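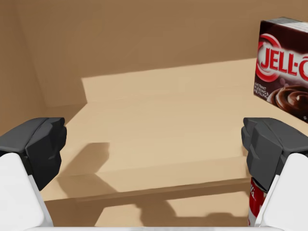
From: Rodrigo Mendes
To: shelf-handling list
Date: 20th December
Subject: Re: Purchase list for the shelf station, second version

Dear all,

I answer Leonilde between her lines, and after that I put the list as I would like to send it to purchasing. Please read at least the part on fingers and the part on the support contract, where I changed my opinion after the last call with Drisau.

Leonilde Valente wrote:

> I went through the second version of the list. My general impression is
> that we ask for the arm and the gripper with great care and for
> everything else with one line called "accessories". The finance office
> will cut that line first, they did it last time, and then we will have
> an arm on the floor with no table to put it on.

You are right, and I have opened the line. It is now separate entries: the base plate, the cable set, the shelving, the lights, the spare pads and the transport. Each one has its own offer attached. It makes the list longer, but if they want to remove the base plate they have to remove the base plate by name, and then somebody has to sign this.

The offer for the base plate was missing and I asked Gornov for it. They sell the plate together with the arm, but on paper it is an option, and it was not in the first offer. Please be careful with their offers in general. The basic price is for the arm and the controller, and the emergency stop is on a later page.

> Why do we need two grippers? In the simulation there is one. If I was
> in the finance office I would ask this question first.

The second gripper is a spare. I know that the word "spare" is not loved. Let me explain how I see it, and maybe you can help me to write it better in the justification.

With the gripper from Drisau the fingers and pads can be changed by us, but the body goes back to the factory for any repair. They told me on the phone that a repair needs three weeks, and when I asked to have this in writing they wrote "depending on workload". In the previous project we waited much longer than promised for a different part, and Nuno Moreira was sitting with a finished program and no hand to try it. One month of his salary is more than the gripper costs. I would put exactly this sentence in the justification, if Nuno does not mind to be used as a unit of measurement.

If they accept only one gripper, then I want the money to go to a second complete set of fingers and not back to the common budget.

> The simulated shelf looks nice but it is one shelf. What do we learn
> from it about what we must buy? I do not want to see in the
> justification "the simulation shows that the equipment is suitable",
> because I do not believe that a simulation shows this.

I agree with the second part completely and I have deleted the sentence. It was mine, written late.

About the first part, I think we learn more than you say. In the simulated shelf in Vudska we work with ordinary grocery products, a box of Jell-O pudding, a can with a red and white label, such things, and the light tan shelving unit. When the view comes close to the shelf board with the two fingers open, with the board free between them, one can see how much place the hand takes. The pads are thick and the white housings of the fingers are right beside them. The box stands behind the right finger and the can is mostly hidden by it. For me this is a planning question and it has consequences for the list:

The distance between the shelf boards. I had written the cheapest shelving from Pacheco, where the boards are fixed. Now I write the type with boards that we can move. It costs more, but if the hand does not enter between the boards we have bought a bookcase.

The width of the fingers. Drisau has a narrow version. I had not listed it. I now list one set of the narrow fingers together with the normal ones.

The view. With a camera near the hand, the finger itself covers a part of the product. I would like a second camera, fixed on a stand and looking from the side. It was in the first version of the list and I took it out to save money. I put it back.

The light. In the rendered shelf the back panel has a big brown shadow in the upper part, and there are more shadows on the board and under it. In the lab we have the ceiling lights and the window, and the window changes during the day. Two lamps on stands are not expensive and I want them from the beginning.

What we do not learn is if the pads will hold a real cardboard box without pressing it in, how heavy a full can feels for the wrist of the arm, or how long the pads live. For this I asked Drisau for a loan of the gripper before we order. They answered in a friendly way and without a date. If the loan arrives we can test with products from the supermarket, which we can pay from petty cash.

> Please also think about May. If the order is not delivered by then,
> the money goes back. I would prefer a smaller list which arrives to a
> big list which does not.

This is the point I am most afraid of. Gornov gives a delivery time that ends well before May, but it counts from the day when they receive the signed order, and our signature is the slow part. Ilídio Nogueira, could you please tell us how long purchasing needs at present for an order of this size? Last time you said that it depends on whether three offers are necessary. For the arm I have two offers and one firm which did not reply. I kept my message to them and the reminder. Is this enough, or must I look for a third one?

I divided the list in such a way that the first order can live alone. If the second order is late or refused, we still have a station which works, only less comfortable.

> Last thing: who will take care of it? I see the machine in the budget
> and I do not see the person.

Nuno Vieira has agreed to do the installation together with the technician from Gornov, and to keep the machine after that. He asks that the training day is bought for him and for one more person, so that he can be sick or take holidays. I have put training for two people. Nuno Moreira would be the other one. (For those who are new on this list: Moreira writes the software, Vieira does the mechanics. Please use the surnames in your messages, last month one of them received the other one's invoice.)

> Leonilde

Now the list in its third version. Prices are in the sheet in the shared folder, I do not repeat them here — the list is archived and the discount from Gornov is marked confidential.

FIRST ORDER

Arm with controller, Gornov, the middle size. The small one does not reach the back of the upper boards when it stands at a safe distance. I checked this in the simulation and also with a tape measure and a broom.

Base plate and cable set, Gornov, same offer.

Emergency stop with the long cable, Gornov, same offer, later page.

Gripper, Drisau, with the normal fingers and one set of spare pads.

Adapter between arm and gripper. Drisau sells one and Gornov sells one. The one from Drisau costs less and they confirm in writing that it fits. I prefer to buy it from the company that will be asked if it does not fit.

Shelving, Pacheco, light color, with boards that can be moved. Please do not replace it by the gray metal one from the central catalog even if it is cheaper. The simulated unit is light tan and I would like that the first real pictures are not too different from it.

Camera for the hand, with mount.

Training day for two people.

Transport and installation.

SECOND ORDER

Second gripper, Drisau.

Narrow fingers, one set.

Second camera with stand.

Lamps with stands.

Support contract, see the next part.

ABOUT THE SUPPORT CONTRACT

In the second version I had written that we do not need it. The yearly price seemed to me too high for a telephone number. On the last call I understood that Drisau also gives the updates of the driver under this contract, and without it we stay with the version that comes in the box. Vudska reads the finger position through this driver. If we update Vudska and the driver stays old, Moreira expects problems, and he has been right with this kind of thing before.

So I have now put the contract for the first year only. After this year we can look if we used it. It has to be paid from running costs and cannot come from the equipment money, as I understand the rules. Ilídio, please correct me if I am wrong. If I am not wrong, then I need somebody to tell me from which account.

WHAT I REMOVED

The mobile platform. It would be nice to drive the arm along the shelf, but it is almost as expensive as the arm and we have no work planned which needs it in this budget period.

The force sensor for the wrist. The arm from Gornov estimates the force itself. Vieira thinks that it is not precise enough for light boxes, Moreira thinks that it is. I suggest to measure it when the arm is here and to ask again next year with numbers.

The computer. We use the one from the simulation work for the beginning. It will be occupied when Moreira trains overnight, so during these times the station must wait.

WHAT I NEED FROM YOU

Leonilde, please read the new justification, mostly the paragraph on the second gripper. My English becomes very long when I try to be convincing.

Ilídio, the time for the order, the question of the third offer, and the account for the support contract.

Nuno Vieira, please check the load of the floor under the base plate. The building office wants a paper with the weight, and they will not accept the data sheet alone.

Nuno Moreira, please put the shelf model with the new board distances in the shared folder, so that I can give Pacheco the correct measures. Please write the measures also as text, they cannot open our files.

If I have no objections, I will send the first order when I have Ilídio's answer. The second order can wait a little, but not long.

With best regards,
Rodrigo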